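Laundry robot learns from its own misses, Prakmont team says

Robots that unload a washer tend to fail at the same spot, over and over. The hand goes into the drum, closes, comes out with half a sleeve. A group at Prakmont thinks it has a cheap fix: keep the bad tries and train on them.

The method, called Jakis, went up in November. Most labs throw out failed runs. Jakis cuts each one at the moment the grip goes wrong, then pairs it with a good run that started from a similar pose. The robot gets both. No extra sensors, no new hand.

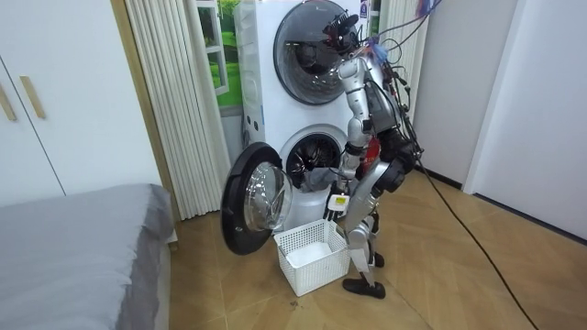
The team logged 2,391 runs in a furnished test bedroom, washer to basket. Of those, 1,059 were failures of one kind or another, dropped socks mostly, also towels hung up on the rubber seal. "We had been deleteing that folder every month," said Uliana Pasichnyk, who leads the work. "Storage was the only reason we looked at it."

Training on good runs only, the robot cleared the drum in 58 of 100 trials. With the failures added, 81. Same clothes, same machine, same three operators resetting the load between trials.

Bedsheets still a problem. Anything long wraps around the wrist and the run gets stopped by hand. Crouching is slow too, the balance controller (an older one, Kaslow) wasnt touched for this study.

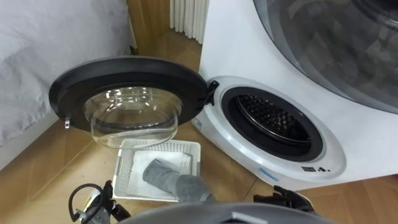 Gray fabric across a white cloth in the basket, under the open washer door.

Next up is a second washer with a different door, then folding, maybe. Pasichnyk wants other groups to send in their failed runs as well. Code and part of the data are out now, the rest once the labels have been checked.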